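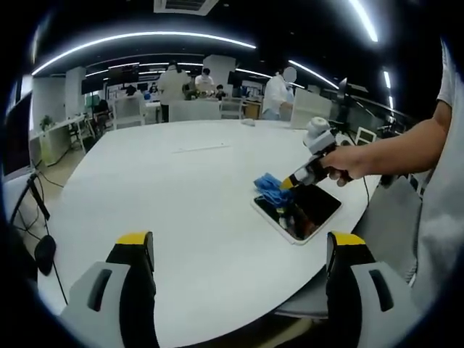
## Water hardness and what it does to glass

I moved to Barndale in August and the first thing I measured was the tap water. The test strips said 300 ppm as calcium carbonate. The Urnusdale supply, where I lived before, came in at 50 on strips from the same pack. Both numbers are legal and safe to drink. Only one of them leaves a white ring on everything.

The mechanism is simple. Hard water carries dissolved calcium and magnesium, mostly as bicarbonates. When a drop dries on a surface, the water leaves and the minerals stay. On a shower door, a kettle wall or a drinking glass, the residue is mainly calcium carbonate. It does not dissolve well in plain water, so wiping it with more tap water adds to the deposit.

Heat speeds this up. Bicarbonate breaks down as the temperature rises, and carbonate comes out of solution on whatever is hottest. In my flat that was the kettle element, then the water heater, then the shower head, in that order of visible damage.

### What I tried

1. White vinegar, undiluted. Clears a kettle in one soak. Slow on vertical glass, where it runs off before it has done much. A paper towel soaked in it and pressed to the door helps.
2. Citric acid powder dissolved in warm water. Faster than vinegar at the strength I mix it, and no smell. Keep it off marble and limestone, which are carbonate themselves and will etch.
3. A Drodano pitcher filter. Took the strip reading down for 11 days, after which it crept back up. Fine for tea. No use for a shower.
4. Distilled water for the last wipe on windows. No minerals, so no spots. I now keep a spray bottle of it under the sink.

A whole-house softener is the real fix. The quote I had from Tawhiri was $3,150 installed, with salt extra. It swaps calcium and magnesium for sodium by ion exchange, so the total dissolved solids stay much the same – a cheap TDS meter will show almost no change, and people send working units back over this. Use a hardness test, since that is the quantity being reduced.

I have not bought one. The building has a shared riser and the only sensible place for the tank is a closet that already holds the heater. For now I descale the kettle when the element goes gray and squeegee the shower door after use.
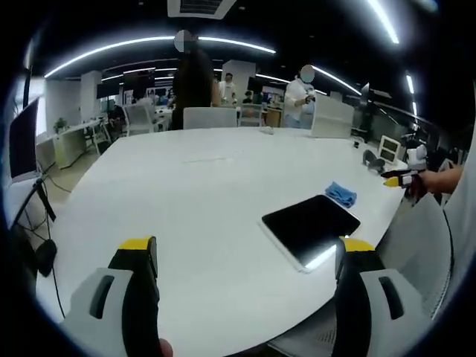
A reader in Drodano wrote in to say that the squeegee does more than any of the acids, and that theirs has kept a door clear on water harder than mine. I believe it. Water that is pulled off the glass can't dry on it. They also asked whether rinse aid in the dishwasher does the same job. Partly – it lowers surface tension so the water drains as a sheet, but whatever film remains still carries its minerals.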